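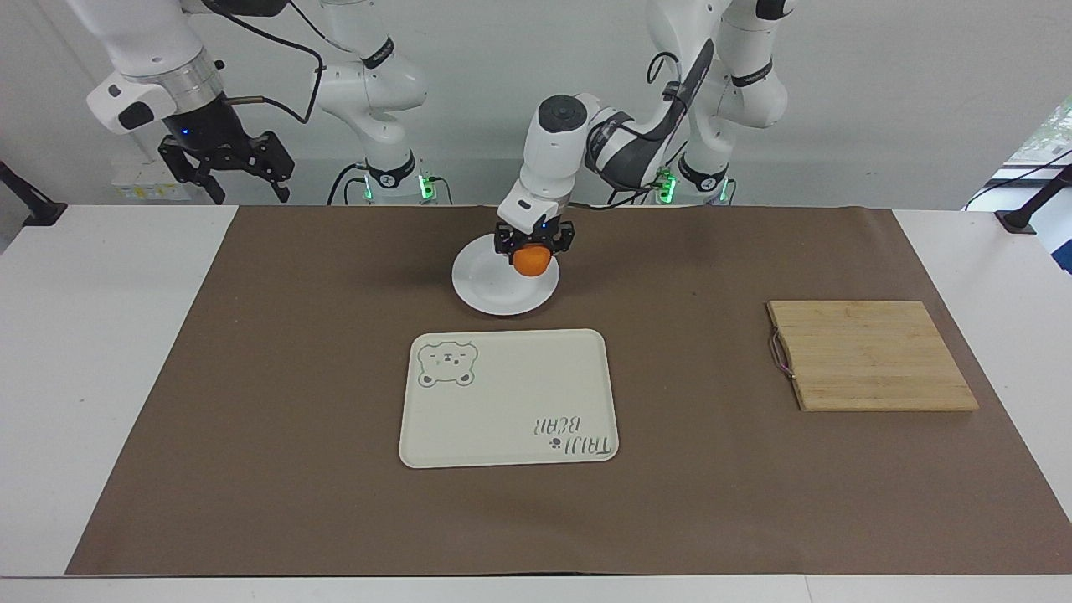

Should you cover a table with paper before doing kitchen prep on it?

Cover it if the table is one you'd be sad to see stained, and skip it if you're chopping one onion. A sheet of brown kraft paper takes a minute to lay down and saves you the long scrub at the end, provided you put it down flat and throw it out when you're finished with it.

Kitchen Table Tips, part 7
by Védís Eskildsen

I grew up with oilcloth, which is wiped every evening and never really clean. I switched to paper one December after a pomegranate incident at my sister's place in Cultley. The table was borrowed. We don't discuss the table.

Laying the paper

Buy the roll, not the folded packs. Folded paper remembers its creases and your bowls will rock on them until you give up and eat standing. If the roll has a strong curl, lay the sheet curl side down and run your forearm over it from the middle out. A bit of painter's tape at each corner will hold it. Regular packing tape will also hold it, for the rest of your life.

Go one size larger than you think. A sheet that stops right where the work stops is a sheet that sends beet juice neatly over the edge and onto the floor.

Don't set a hot pan on it. I'd have thought this was obvious, but I've had letters.

Plate, tray, board

My whole system is three flat things, and each has one job. The board is for the knife. The tray is for whatever is waiting its turn. The plate is for what's ready to go to the table. People who put everything on the board end up cutting in a space the size of a playing card, pushing the carrots back with an elbow.

A tray with a lip beats a flat one, especially for round things. Oranges, cherry tomatoes, boiled eggs and new potatoes all have travel plans. Same goes for the plate: a raised rim will stop a clementine that a fancy flat slate will happily let go. I own a fancy flat slate. It holds mail.

Keep the board from sliding, too. Paper on a smooth table is slippery, and a board on top of that is worse. A damp dishcloth under the board fixes it, except that the damp goes through the paper, so put a square of rubber shelf liner there instead. Mine is cut from a roll I bought for the Ludow Street apartment 13 years ago and it has outlasted two ovens.

Looking after a wooden board

Wash it by hand, both sides, even if you only used one. Wetting one side is how you get a board that spins. Stand it on edge to dry. Not in the dishwasher -- not even "just this once," which is how my good one split along the middle.

Rub in some food-grade mineral oil when the wood starts to look thirsty and leave it overnight. Wipe off what's left in the morning. Cooking oil goes sticky and then it goes rancid, and after that everything you make tastes faintly of old crayons.

For onion smell, coarse salt and half a lemon. It works on the board. It works less well on hands, whatever your aunt told you.

Clearing up

Take the dishes off first (I have forgotten this step). Untape the corners, fold all four sides toward the middle so the crumbs stay put, and carry the bundle out with both hands. If it has only had peelings and coffee grounds on it, plain uncoated paper can go in the compost, torn up. Greasy paper goes in the trash.

A clean sheet can be turned over and used again. I also cut the good parts into squares for lining the vegetable drawer, and one long strip stays taped inside the pantry door for the shopping list. It currently says "lemons" in five different people's handwriting, and we're out of lemons.

Next time: drawers, and what to do about the lids.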